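Tirnero and Lacroix Open Registration for Spring Clothing Swap and Mending Weekend

TIRNERO, Apr 17, 2026 – The town of Tirnero and the Lacroix Textile Library are thrilled to open registration for their spring clothing swap and mending weekend, coming to Gronadine Hall in May. Entry is free, and everyone is welcome, from families with growing kids to people who have never threaded a needle!

The last swap drew 636 visitors and filled the hall from the opening hour. Over 132 of them stayed on for the mending tables, where they learned to patch knees, replace zippers and darn heels. Many asked for more time to sew, so the program now runs for two full days.
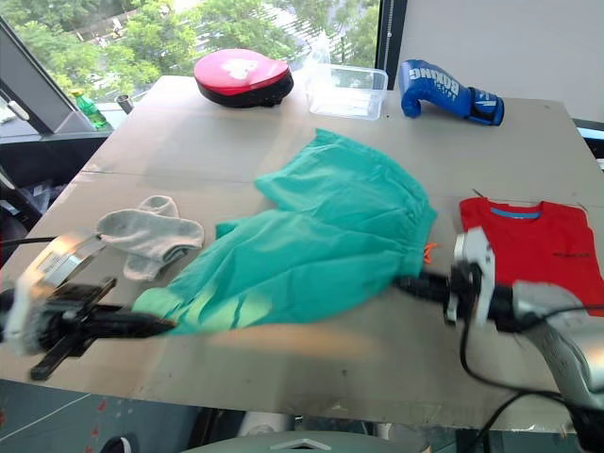

Visitors can bring clean clothing in any size, along with bed linens and curtains. Shoes are welcome in pairs. Items are checked in at the side entrance on Someo Street, and each one earns a token to spend on the swap floor. Unused tokens stay good through the fall swap.

Children's clothes get a room of their own this time, sorted by age – a change parents have been requesting for years. The library will also lend out sewing machines for use in the hall, and beginner classes in hand stitching will run both mornings. Thread, buttons and patches are provided. Those with a favorite pair of scissors are encouraged to bring them.
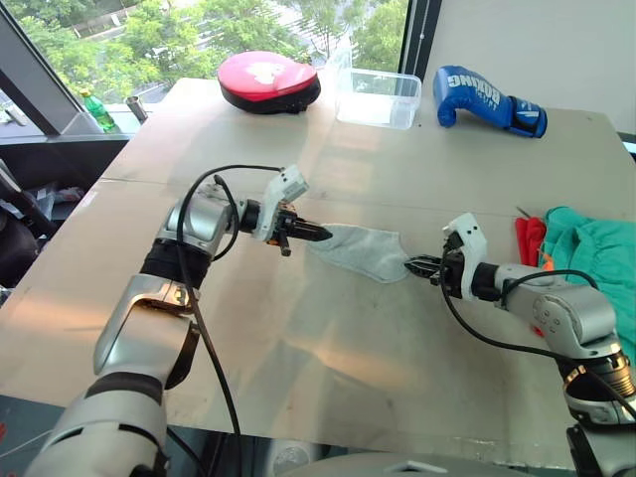

A light gray sock, stretched taut above the tabletop.

"We love seeing a coat go out the door with someone new," the Lacroix Textile Library said. "And we love it just as much when people take their own coat home with the lining fixed."

Class spots are limited and can be reserved at the library's front desk or by phone. The swap itself requires no reservation. Gronadine Hall is wheelchair accessible, with free parking behind the building.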